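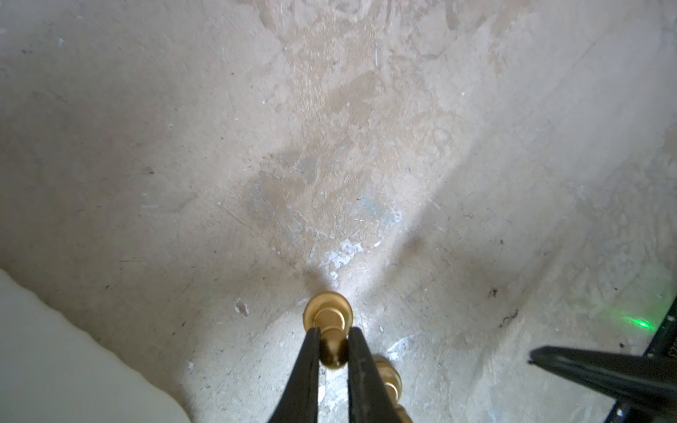 Vol. 2, p. 111

Gripper budgeting is the part of equipment planning in which a workshop decides what to spend on the fingers of a robot as well as on the arm. Small turned parts in polished brass, with rounded profiles and narrow collars, are usually held between two fingers — the shape of the fingertips is therefore priced early.

In the Warko plan, written by Hanne Hjaltested, spare fingers have their own line, with 8 pairs for each arm. Touran Fallahi later added floor repair to the same plan.

See also: Pitside; Rakel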